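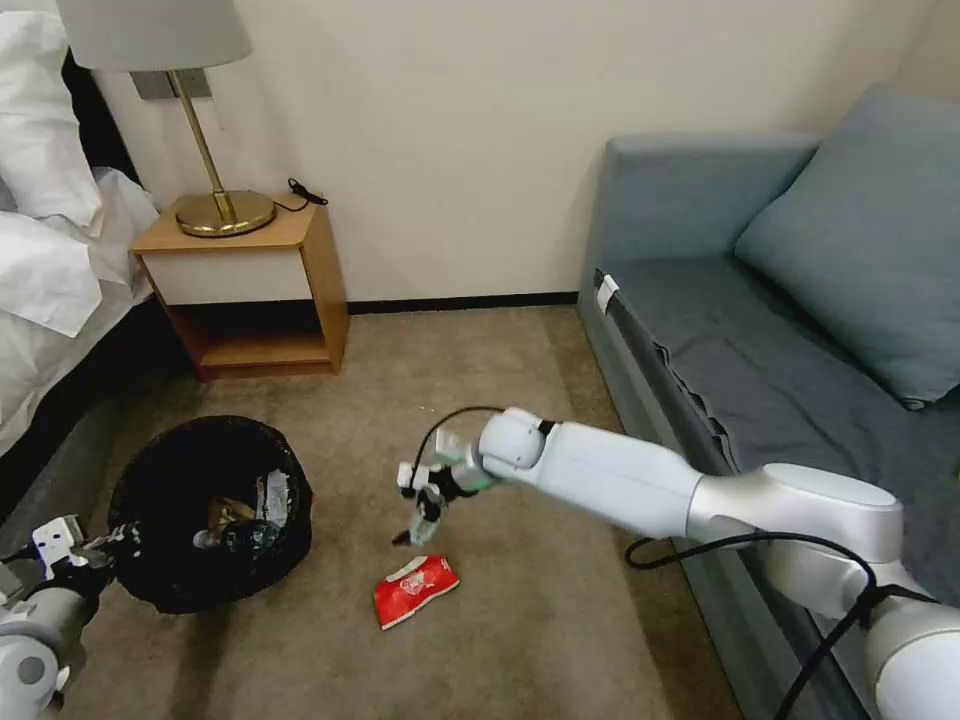 Bedside end of the room, wastebasket in front of the nightstand.

Guest Bedroom Turnover Safety Check
Foltdale House, Room 206
Date: February 19, 2026
Checked by: Cempaka Chin
Ratings: OK / Fix soon / Fix before next guest

Good morning, everybody, and thank you for leaving me the long form this time, because you know I can never fit my comments on the short one. I have kept to the usual order, starting with the floor.

1. Floor and walking paths

1.1 Carpet free of litter and trip hazards — Fix before next guest
Snack wrappers and a plastic bottle were on the carpet between the bed and the sofa. It's a small thing, I know, but a bottle on its side will roll under a foot in the dark, and this is the very path a guest takes getting up at night. Please pick up by hand before the vacuum comes in, and look under the hem of the bedding while you're down there.

1.2 Carpet flat, no lifted edges or ripples — OK
I walked it in my socks, which I recommend to everyone (you feel things you would never see!).

1.3 Baseboards firmly attached — OK
Dark baseboard, so dust shows up. A damp cloth along the back wall would be lovely.

2. Bed and soft furnishings

2.1 Bedding clear of the walking path — Fix soon

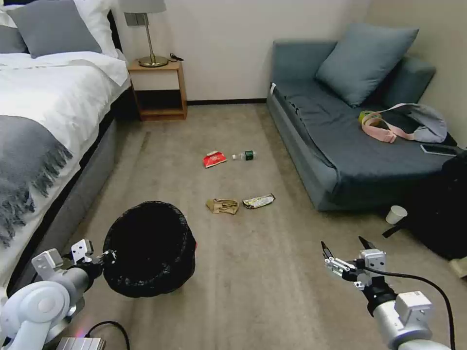

The gray throw has a long fringe, and I do love it, but the tassels hang down over the side and I would hate for someone to catch a toe. Fold it once more toward the middle of the bed and it looks just as nice. The duvet can be tucked a little higher on that side too.

2.2 Bed base steady, no sharp corners exposed — OK
The base is upholstered, so shins are safe. I leaned on it with my full weight and it stayed put.

2.3 Sofa steady, cushions in place — OK
I sat on it longer than the check strictly requires. Nothing wobbled. The big cushion is fine where it is.

2.4 Pillows checked and aired — Fix soon
Please swap the pillow protectors while you have everything off. The Momness ones are in the linen closet, second shelf, behind the spare blankets.

3. Lamp and electrical

3.1 Table lamp stable on its base — OK
Round brass base, sits level on the nightstand. I gave it a gentle nudge and was satisfied.

3.2 Cords tidy and undamaged — Fix soon
No nicks that I could find by running it through my fingers, but the cord on top of the nightstand wants gathering up behind the lamp. A soft tie will do it — no twist wires, please, they dig into the covering.

3.3 Wall plate secure — OK
Snug to the wall, no cracks.

4. Trash

4.1 Wastebasket emptied, correctly placed — Fix before next guest
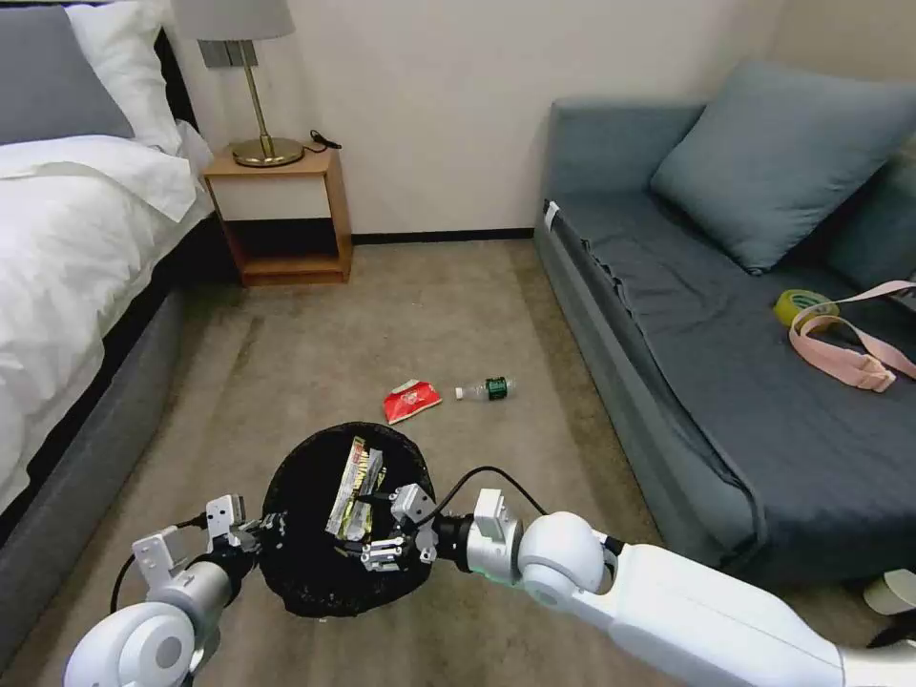 Item 4.1: wastebasket with a wrapper inside, packet and bottle still on the carpet.

Everything goes out between guests, even if there is only one wrapper in the bottom. Bottles go in the recycling bin down the hall, with the caps left on. Afterward the basket belongs beside the nightstand, close to the wall, where a sleepy person can reach it without walking into it.

4.2 Spare liners in the room — Fix soon
None in the drawer. Berisha delivers the next box of 1000 with the towels, so borrow a few from the other rooms until then.

5. Follow-up

Work order 492 covers the cord and the liners. I'll be back within 48 hours to look at anything marked "before next guest," and the Purkaveck forms should be filed with this sheet once I've signed off. Leave a note on the nightstand if something else comes up. I read all of them, and I usually write back.

C. Chin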